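# About Onunside

Onunside supplies and fits bathroom vanities and basins for homes, rental units and small hotels. We opened with one display room on Promemon Road and now keep 44 basin models in stock, with another 60 available to order. Delivery before December is confirmed at the time of purchase.

Most of our customers are replacing a vanity in a room they already use every day. We ask what the basin is for before we talk about colour or price. Plenty of people wash more than their hands in it.
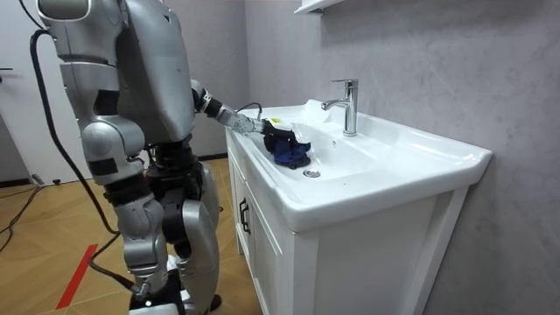
Hand washing small clothes needs depth and somewhere to put things down. A shallow bowl splashes, and a narrow rim leaves no place for soap. For this we recommend a white ceramic top with a broad flat deck and a deep, sloping oval basin, where a dark blue cloth can hang down into the bowl. The thick rounded front lip is easy to wipe – we fit it on cabinets from 800 mm wide.

Our Jetier cabinets come in 6 finishes. Larger orders are handled through our Abou Zeid warehouse, which also holds spare wastes, plugs and hinges.

Page updated 2/7/25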